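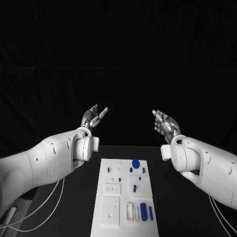

La jornada de puertas abiertas de Zondia era una de esas visitas que llevaba tiempo queriendo hacer, y por fin en junio me planté en Oltosley con la libreta, una botella de agua y muchísimas ganas. Zondia diseña tableros con piezas para talleres, escuelas y gente a la que le gusta trabajar con las manos (¡yo misma!), y una vez al año abre las salas donde los preparan. Entré con el primer grupo, a las diez de la mañana, y me fui derecha a la sala del fondo. El tablero que más me gustó de toda la visita era blanco y rectangular, con piezas pequeñas azules y blancas, y sobre la mesa oscura, con el fondo negro detrás, resaltaba una barbaridad. Me quedé mirándolo un buen rato, hasta que mi grupo ya iba por el pasillo.

La visita la llevaba Ifeanyi Akpan, del equipo de diseño, que habla rápido y contesta a todo. Le pregunté por los colores y me contó que empezaron haciendo los tableros en madera sin pintar, muy bonitos, pero que en las clases de tarde las piezas se perdían de vista sobre la mesa. Probaron combinaciones durante un invierno entero. La amarilla no gustó a nadie del equipo, y la verde sobrevivió en una serie corta que ahora buscan los coleccionistas (quedan algunos en la vitrina de la entrada, fijaos al pasar).

Después tocó el almacén de piezas, y ahí sí que disfruté. Cajones y más cajones, todos con su etiqueta escrita a mano, y un olor a cartón nuevo que me llevó directa al primer día de colegio. El catálogo actual tiene 1.100 referencias. Arne Brandes, que lleva esa parte, nos dejó abrir los cajones que quisiéramos con la condición de cerrarlos hasta el tope — lo repitió varias veces, y con razón, porque el pasillo es estrechísimo y yo ya me había dado un golpe en la cadera.

También pasamos por la mesa de revisión. Allí se comprueba cada tablero antes de meterlo en la caja: se pasa la mano por los cantos, se mueve cada pieza y se mira que el juego esté completo. Morenike Lawal nos enseñó un par de los descartados y me costó ver el fallo, hasta que puso el dedo encima de un borde mal rematado. ¡Qué ojo! Los descartados van a un arcón y se venden al final de la jornada a mitad de precio. Me llevé uno, claro.

A mediodía hubo taller libre en el patio cubierto. Me tocó compartir mesa con una pareja que venía de Custa y con un señor que había traído su propio destornillador. Montamos uno de los tableros de iniciación, el de la serie Nimri, en 52 minutos, que según el folleto es bastante más de lo previsto, pero hablamos mucho. Las instrucciones vienen solo en dibujos y el paso tres nos tuvo atascados un rato largo.

Cosas prácticas, por si os animáis el próximo año. La entrada es gratuita, pero hay que apuntarse antes. El aparcamiento se llena enseguida y desde la estación se llega bien andando, casi todo cuesta abajo a la ida (la vuelta ya es otra historia). Dentro hace fresco, llevad una chaqueta fina. La tienda cierra antes que las salas, así que pasad primero por allí si queréis piezas sueltas. Yo llegué con la persiana medio bajada y me quedé sin las bolsitas de recambio.

Inicio > Escapadas > Visitas a talleres > Puertas abiertas en Zondia

Entradas relacionadas
Una mañana en la feria de artesanos de Custa
Cómo ordeno mis piezas pequeñas sin volverme loca
Lourenço Peixoto y sus cajas con tapa corredera
Qué ver en Oltosley si vas en tren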